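Packing curved parts into totes – notes to go with week 5

These are the notes I promised for anyone who missed the practical, plus a few things I ran out of time for because I talked too long about foam. Bring them along next week, we'll be using the divider stuff again.

So last week was flat goods. Boxes, panels, anything with a nice square corner that you can shove up against another nice square corner. Lovely. This week is everything else, and in most warehouses everything else means moulded plastic. Housings, covers, shrouds, trim. They're light, they're awkward, they've got a shiny side that marks if you look at it funny, and they won't sit still.

Where people go wrong first is laying them down. I get it, it looks stable! But a curved shell on its back rocks, and the next one goes on top of it, and by the time the tote has been around the building on a trolley you've got a scuff right where the customer is going to look. When I was at Kasell we had a run of 300 covers and we knocked back 61 of them for rub marks, all the same mark in the same place. Same plastic, same tote, and they were fine coming out of the mould. It was the stacking.

So stand them up. Narrow end down if the part will take it, side by side in a single row, and something between each one. The parts should have their own space and shouldn't be able to lean over and touch their neighbour when the tote tips a bit, and it will tip a bit.

What goes in between? You've got choices and I'm not going to be precious about it.

Cardboard is my favourite. Cheap, stiff, you can cut it with a knife on the bench, and offcuts from old cartons do the job perfectly well. Watch for staples and for tape with grit stuck in it. Foam sheet is kinder on gloss but it takes up room and it sheds after a while. Corrugated plastic dividers (Pliltow sell a slotted set, the colour is hideous) last for years but you're stuck with the slot spacing they give you.

Height matters more than people think. If the divider is shorter than the widest bit of the part, it isn't separating anything. Go taller if you're unsure. A whole carton stood on its end is a perfectly good divider if you've got a fat gap to fill on one side, and it stops the row from creeping along.
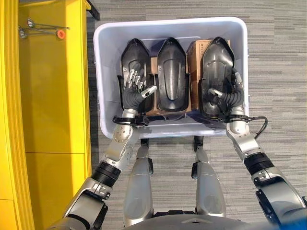
Then there's carrying. Keep it level, which sounds obvious until you watch someone rest a tote on one hip to open a door. With upright parts all the weight sits high, so they want to go over as a group. Two hands, please, and if the row feels like it's shifting, put the tote down and fix it before you go any further. I'd rather wait for you.

And pick a tote with rounded corners and a smooth inside where you can. The old Gashi crates with the ribs on the inner walls are brilliant for bolts and terrible for anything with a finish.

For the exercise: you'll get 12 mixed parts and a pile of flattened cartons. Work in pairs. Decide which way up each part goes before you cut anything, then cut, pack, and walk the tote to the far bench and back. I'll be checking the gaps with my fingers, so leave enough room to lift a part out without dragging it past its neighbour. Write down what you changed between your first go and your second – that's the bit I'm marking.

Reading is the Istent packing guide, the section on dividers only. The rest is mostly pallets and we'll get there in July.

Back to top | Course handouts | Contact the teaching office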